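Areo Grocery Picking Project
Progress report and equipment plan for the second half of the budget
Prepared for the Wirna fund

1. Where we are now

The practice shop is complete and in daily use. It has the produce display, the side table, the shopping baskets and a small seating area. The robot works in it every day from Monday, with one maintenance day on Wednesday. In the last report we promised 140 recorded picking runs before we ask for the second part of the equipment money. We have reached this number, and therefore I send the plan for the purchases together with this report.

The two-finger grippers which we bought from Clavutden in the first part are still the original ones. For firm and regular vegetables we are satisfied with them. For thin, soft or tangled goods we are less satisfied, and the money for exchange fingers in section 3 comes from this experience.

2. Work in the practice shop

The runs are now divided in two groups. In the first group the robot takes vegetables from the display and puts them in a basket. In the second group it handles a basket and items that are not food, for example plugs and cables. We added the second group after the fund asked us, in the spring review, if the same equipment can be used for stock other than produce.
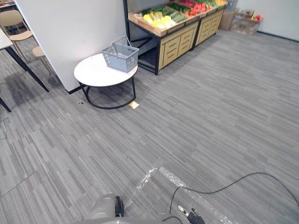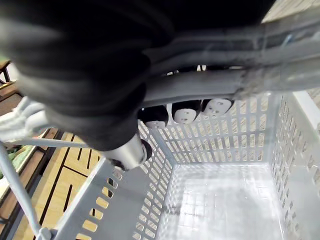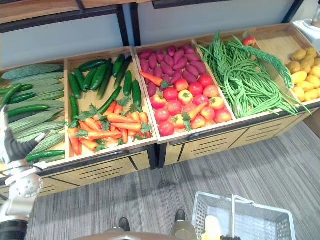
Practice shop: the side table with a basket and the display behind it (first), plugs and cables over a basket, from the wrist camera (second), the vegetable display (third).

3. Equipment to buy

3.1 Exchange fingers for the grippers. We ask for 7 sets. The present fingers are metal and narrow. They are good for carrots and cucumbers, but on tomatoes the pressure must be set very low, and then heavier goods can slip. Clavutden offers a softer finger that fits on the same gripper body, so we do not need to change the grippers. The delivery time is 2 months, and for this reason I would like to order these first.

3.2 Wrist cameras. Two units, one for use and one for reserve. The wrist view is the most useful one when the gripper is directly over the basket, since the head camera often has the arm in front of the goods at that moment. At present we have no reserve unit. If one camera stops, all work with that arm stops too.

3.3 Cable guides. A small amount. Loose cable near the gripper is a risk when the arm turns, and we want it fixed along the arm with proper guides. Moreira has given us a price for guides and for one day of installation.

3.4 Baskets. We ask for 13 baskets in the same model. We would like to keep the model unchanged until the end of the project, so that the results of early and late runs can be compared. The shop supplier told us that the model may be discontinued.

3.5 Floor. In the first plan there was money for replacing the carpet with hard floor in the whole practice shop. I propose to cancel this. The robot moves on the carpet without problem and the money is more useful for item 3.1.

4. What we do not ask for

A second robot was mentioned in the first plan as an option. We do not ask for it in this period. The working hours of the present robot are not yet full, and a second one would also need more space than we have. I will come back to this question in the final report.

5. Budget situation

The first part of the equipment money is fully spent, except a small rest which was kept for repairs. The items in section 3 stay inside the second part if the floor is cancelled. If the fund prefers to keep the floor, we must reduce the fingers and remove the reserve camera. Detailed prices from Clavutden and Moreira are in the attached table.

6. Decision needed

Please confirm by the end of May that item 3.1 can be ordered and that the floor money can be moved. The other items can wait until the next meeting.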